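Looking After a Robot's Fingers
By Aled Lewis
Jul 16, 2021

A robot arm needs looking after, just like a bike does. At the Grarkdale workshop there is an arm called Jornby. Jornby is learning to pick up clothes. Most of the looking after goes on at the very end of the arm, at the part called the gripper.

A gripper is the robot's hand. Jornby's has two fingers. They slide toward each other to pinch something and slide apart to let it go. A small camera sits at the wrist, just behind the fingers, and it moves wherever the hand moves.

Before the arm does any work, the person in charge runs a finger check. The arm is told to open its gripper all the way and hold still.
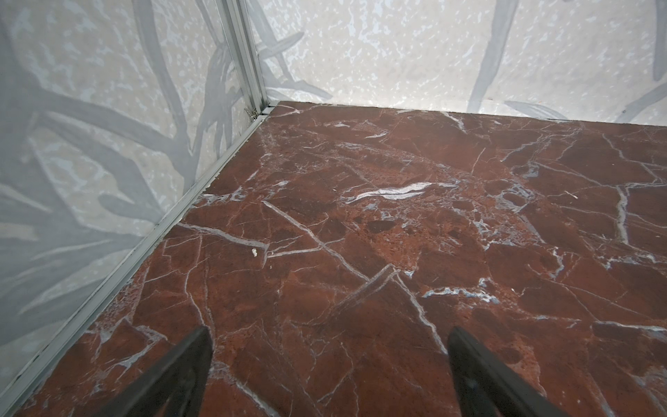
During the check, the person looks at both fingers on a screen. Is one higher than it was yesterday? Does one lean more than it should? A finger is held on by screws, and screws can work loose when a machine moves all day. If a finger has slipped, the power is switched off first. Then the screws are tightened with a small key, and the check is done again from the start.

The camera gets cleaned too. Dust and fluff stick to the glass and make everything look foggy. A soft dry cloth is enough. Paper towels are not allowed, as they can scratch.

Next comes the part called homing. The arm moves each joint slowly to a starting place it knows, called home. Now it can work out where its hand is. If somebody bumped the arm while it was off, homing puts that right. It takes over three minutes, and everyone stands behind the yellow line until it is finished.
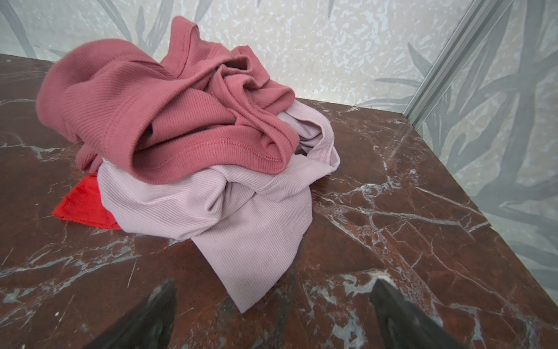 Clothes are hard for a robot. A box keeps its shape when you push it, but a shirt does not. In a heap, one piece can hide most of another, like the bright red cloth that only shows a corner under the pink and lavender ones. A long tail of lavender hangs down between the fingers, and a loose end like that can be a good place to pinch. The rubbing of cloth wears the fingertips down little by little.

Worn tips get slippery. Jornby had its last new pair in January. The old ones went into a drawer marked Plattner, the name of the arm before this one, and the label has never been changed.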